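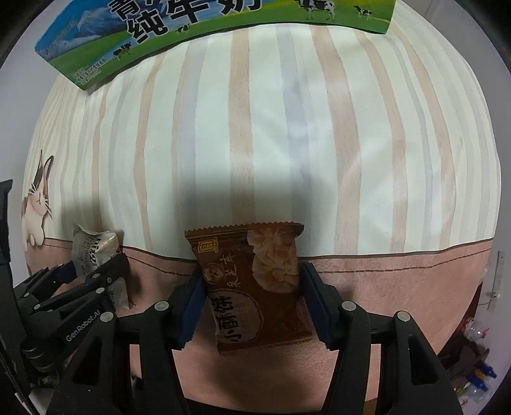 March 12, 2023

The auditor's report on the Pulldale water contract is out, all 447 pages, and I have been grinning since breakfast! Ingeborg Buschmann rang before I was even dressed to say the council had posted it overnight. I read the first part at the kitchen table over the striped cloth, with the milk carton still out, the one with the cows on the meadow and the snowy mountain, and forgot my coffee completely. Chapter 5 is the good one. It says plainly that Trivton got the pump order without a second bid, which Karthikeyan Alva has been saying at meetings since August.

Went to the public session in the afternoon. 17 people signed up to speak and they let every one of them! Aminu Omoregie was superb – he asked who had signed the change order and then just waited. The deputy clerk promised a written answer. I believe we'll get it, too.

Still to read: the appendix on the Waaka pipeline, and the invoices (Maëlle MacPherson says there are 600, bless her, she wants to split them with me). I said yes straight away. I'll start with the Heren ones tonight, if my eyes hold up.

Must call Amnuay back about the records request.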